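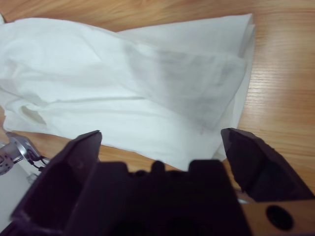
A white cloth on a light brown wooden table.

Tzavaras is taking over the Plorau snack machines

OK, so the thing I've been hearing whispers about all summer is finally official. Tzavaras, the outfit with the green coffee machines in every hospital lobby I've ever had to wait in, is buying the whole Plorau route. That's 953 machines changing hands, mostly snacks and cold drinks, plus the ice cream ones with the little vacuum arm that I have spent far too much money on because I like watching it work.

The announcement went up in October 2026 and it's short, four paragraphs and a price nobody will share. I called both companies anyway and got a lot more than I expected out of one of them and a very polite email out of the other.

Let me start with what you probably care about, which is whether your machine is going away. Probably not! Kalliopi Kalogeropoulos runs the route side at Tzavaras and she told me the plan is to keep every location that currently makes its numbers. The exception is 63 machines she called "under review," and I pushed her on what that meant. Mostly it's places with two Plorau machines standing side by side where one would do, and a handful of office buildings that have emptied out. She wouldn't give me the list. She did say the building managers get a letter first, so if you're on good terms with yours, ask.

"We didn't buy a route to shrink it," she said. "We bought it for the cold drinks. We've never been good at cold drinks."

I kind of love that she said that out loud. Tzavaras cold drinks are terrible. The machines run warm and the selection is cola, diet cola and a peach tea that I have never once seen anybody choose. Plorau, on the other hand, has always had great drinks and a coffee that tastes like the cup. So on paper it's a good match.

Now, cards and coins. Every Plorau machine takes coins today, and I get more mail about this than about anything else I write. Tzavaras has been going card and phone only on its own machines for a while, and people are not happy about it, especially the ones who work in warehouses where you can't have your phone on the floor. I asked directly if the coin slots are coming out. Kalogeropoulos said the Plorau machines keep them "through the changeover," and when I asked how long a changeover is she laughed and said she'd get back to me. She hasn't. I'll keep asking.

Bills are a different story. The bill readers on the older Plorau machines are apparently a nightmare to keep running, and those will be switched off as they fail and not replaced. So if yours already spits your dollar back at you eleven times before taking it, expect it to stop trying altogether.

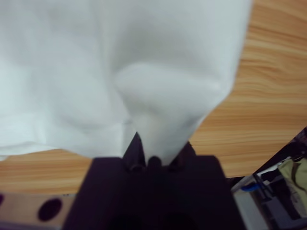 White cloth gathered into loose folds.

Next up, the refunds. If you have ever lost money in a Plorau machine you know the sticker with the phone number, and you know that the phone number goes to a voicemail box, and you know that the voicemail box is full. I've written about that voicemail box before. I once called it at two in the morning on the theory that somebody must empty it at night (no).

Well, Tzavaras inherits the voicemail box. And whoever went through it and the paper claim forms came up with 1096 refund requests that were never answered. That figure comes from Nithin Sundaram, who handles customer accounts there and who I'm guessing has had a long few weeks. He says every single one of them is getting paid, no proof needed, as long as the person left a name and some way to reach them. Most are for the price of a candy bar. A couple are for what he described as "an optimistic amount," and they're paying those too.

I think that's pretty great, and I also think they could have quietly thrown the whole box out and none of us would have been the wiser. Credit where it's due.

If you gave up and never filed anything, you can still do it. New claims go through a web form, and the address will be on a replacement sticker that's going on the machines as the drivers make their rounds. Until your machine has the new sticker, Sundaram says to write down the machine number (it's on the small metal plate by the coin return, down low, you may need to crouch) and hang on to it. The form is going to ask for it.

On to the food. I talked to Samina Paracha, who has been picking what goes in the Plorau machines for years and is moving over to Tzavaras to do the same job for the whole combined route. We ended up on the phone for over an hour, mostly about chips. She's keeping the local stuff, so the Prileo pretzels are safe and you can all stop emailing me. She's dropping the big muffins, which don't survive the fall from the top shelf, and she wants to try sandwiches again in the refrigerated machines. I asked her about the last time Plorau tried sandwiches. There was a pause. "Different bread," she said.

She's also getting rid of shelf D in the tall machines, the one where things get stuck against the glass. The spiral on that row has the wrong pitch for anything thinner than a granola bar, and she has wanted it gone since the day it was installed. Each machine needs a new tray, so this will take a good while, and the hospital and bus station machines get theirs first. 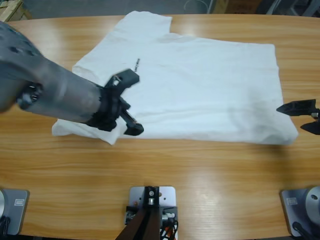 Prices, since I know you're going to scroll down looking for them: no change on day one. Drinks will go up a little at some point over the winter, Paracha thinks, and snacks stay put for as long as she can hold them there. Tzavaras has different prices in different buildings, which Plorau never did, and I asked whether that's coming to the Plorau machines too. That question went into the polite email pile. The answer I got back was that pricing "will reflect local conditions." So, yes, I'm reading that as a yes.

The drivers are the part I was most worried about. There's a guy who fills the machine at my gym who knows what I drink and holds one back for me if the row is running low, and I'd be seriously bummed to lose him. Santeri Ruotsalainen, who speaks for the Plorau drivers, says all of them have been offered jobs at the same pay, and most had said yes by the time we talked. What's still being argued over is the vans. Plorau drivers take theirs home at night and start from their own driveway. Tzavaras drivers start from the depot out at Plerkeo, and for somebody living on the north side that's a long haul before the first stop of the day. The two sides met in September and got nowhere, and they're meeting again. "It's a van question," Ruotsalainen told me. "But it's an hour of your life question too."

What happens to the brand? Baptiste Gautier, who started Plorau with a single candy machine in a bowling alley, is staying on for a year as an adviser and then he's done. He was cheerful about it. The orange fronts will be covered up bit by bit, and he's asked to keep 2 of the oldest machines for himself, including the one from the bowling alley, which he says still works if you lean on it. I asked what he'd stock it with. Butterscotch, apparently, the kind in yellow wrappers, and he already has a supplier.

The sale closes before the end of the year if the lawyers behave. You won't notice much on the first morning, going by what I was told. The card readers will show a different name on your statement, so don't panic and report it as fraud when Tzavaras pops up next to your afternoon pretzels. Loyalty points from the Plorau app carry over at the same value, but you have to log in once after the switch and hit accept or they'll sit there. The old app keeps working in the meantime – slowly, the way it always has.

I've still got questions in about the coin slots, the building-by-building prices and the list of machines under review, and I'll update this when I hear back. If your building manager gets one of those letters, send me a picture of it, would you? Same email as always. And if you're one of the people in the voicemail box and your refund shows up, I'd love to know how long you waited. The oldest message so far, Sundaram says, is from a man who wanted his money back for a pack of gum, and they're still trying to find him.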